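The Door With the Blue Knob

When Khaemba put in the new system, Gladys Were was promoted from cleaning supervisor to Exception Handler, Grade 7. The raise was small. The lanyard was longer.

Her job used to be walking through rental houses with a mop and an opinion. Now the Gumov units did the houses, first in simulation and then for real, and Gladys sat at a desk approving their plans. A unit had to get through the practice version of a home before it was let near the carpet in the true one. Each morning there were 200 requests in her queue, and nearly all of them concerned doors.

"It wants to know if the door is open," she told Faraji Makokha at the next desk.

"Is it?"

"It's open. It's been open since September."

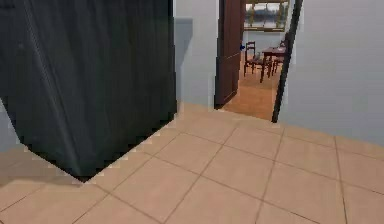 Faraji rolled his chair over, glad of the trip. He had been a window man for 10 years and missed ladders.

"What's it say?"

"Passage state uncertain. Confidence low. Please advise." She pressed Advise. A box offered her Yes, No and Escalate. If she escalated, the request went to Mwajuma Ondieki upstairs, who would walk down and ask Gladys what she thought.

She pressed Yes. The unit thanked her and asked whether the dining room was a room.

"You could've had that floor mopped by now," Faraji said.

"Twice."

At noon Mwajuma came by with a printout. House 506 had been finished ahead of schedule, and management wished to congratulate the team.

"Which team?" said Gladys.

Mwajuma checked the printout, then the back of it. Behind her the queue chimed. It had found another door.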